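What we will buy for the second arm, and what we will not buy

20 January 2026

In December I promised to write down how we make the equipment budget for our small workshop. Several people asked me by mail, mostly people who want to begin with one robot arm and do not know how much money goes to the things around it. I am not an accountant and English is my third language, so please excuse me if some sentences are stiff.

We are three persons: Kwok-wai Mak, Davoud Dehghan and me. We teach a robot arm to do household work. Until now we have one arm, which we bought second-hand from Rekitz, and this spring we would like to have a second one beside it. The project is called Clarnanar. The name means nothing, Davoud found it and it stayed.

When I made the first budget two years ago, I put nearly all the money in one line, "arm". This was my biggest mistake. The arm arrived and we had no table strong enough, no spare fingers, and one power strip. For four weeks we looked at it. So now I begin from the other end. I write what work the arm must do on a normal day, and then I ask what is needed for this work and what gets worn or broken by it.

A normal day for us is kitchen work and laundry work. In the kitchen part it is dishes and food, the food being of the kind that does not spoil before lunch. It sounds simple, but every dish has a different rim, and the fingers must go near the food without pushing it from the plate.

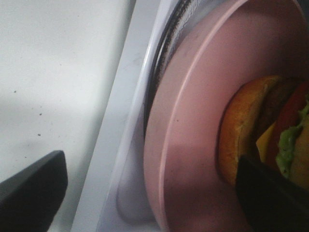 Burger on the pink plate, wrist camera view.

From this kind of task I learned where the money goes. The fingers are the first thing. We use 12 pairs in a year, and I did not have even one pair in the first budget. The rubbing against hard rims makes the tips smooth, and a smooth tip is good for nothing. Skidwood sells us the pairs in a box, a little cheaper if we take the whole year at once, so for the new budget I take the whole year at once.

The second thing is the wrist camera. I thought a camera is a camera. But if you want to see the tips of both fingers and also the object, the lens must be quite wide and it must focus very near. Our first one could not do it and we paid two times. For the second arm I want exactly the same model as we have now, also if a newer one is better. Two different cameras mean two calibrations, and Kwok-wai has only one pair of hands.

The third thing is the props. Plates, bowls, pretend food, towels. I keep a small sum for this, and every time I think it is too much, and every time it is finished before summer. Please do not buy everything in one colour. We did this with the first plates, and it gave us a very good result which was only good for those plates.

Then come the knobs. For a machine with a dial and a round knob the arm must come from above, very close to the front, and the wall behind is near too. For this reason I measured the reach again before asking for an offer. The longer arm of Najafi costs 1,254 euros more than the short one. I wrote this number on paper and put it on the fridge, and we discussed it for a long time. At the end we decided for the short arm and a lower stand. The stand we can weld ourselves.

A used washing machine, by the way, is a cheap thing to plan for. You do not need one that washes. You need one with honest knobs that turn with the right resistance. Ask in repair shops, they are happy when somebody carries an old one away. 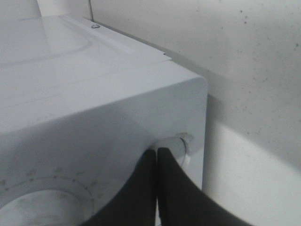 What stands in the plan now

I write the lines in the order in which I would pay them, if the money came slowly.

The stand and the table first. The steel is ordered, the table top will be the same height as the old one, so that we can change places between the two arms.

Then the arm, the short one, with the controller. The delivery time in the offer is 17 weeks. I do not believe it completely, and I planned nothing important for the month after.

Then the camera and its cable. Take the cable longer than you think. A cable which is too short pulls at the wrist when the last joint turns, and then you search the error in the software for two days, as I did.

Then the fingers for one year, as I told before.

Then an emergency stop button for each person who works in the room, and not one for the room. It is not expensive.

At the end there is a line called "repair", which is roughly a tenth of the whole. In the first year I left it out because it looked like a lazy number. A lazy number is better than no number.

What I took out: the mobile base, the second computer, the nice cabinet with drawers. The mobile base was hard for Davoud, who had already drawn a plan of where it would drive. I told him we can speak about it again when the second arm works every day. The old computer can serve both arms if we do not record at the same time, and for the first months we will not.

One thing I still cannot decide is the type of finger. The fingers we have are simple and stiff. For taking a dish by the rim, with one finger outside and the other inside, they are good enough. For towels they are not so good, and for soft bread they need much patience. Skidwood offers also a softer kind which costs double. I could buy half of the pairs stiff and half soft, but then we must change them between the tasks, and each change takes time that is in no budget.

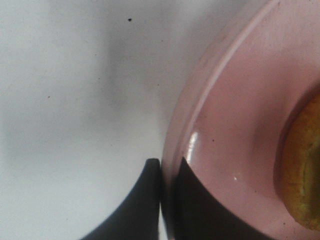

Abbas Arabzadeh wrote to me that I should not mix the two kinds in the first year. In his workshop they did it, and afterwards they could not say if a bad week came from the fingers or from the program. He would buy all stiff, and put one soft pair in the drawer for trying. I think he is right about the mixing, but one pair seems to me too little, so I have asked Skidwood for the price of 3 soft pairs and I wait for their answer.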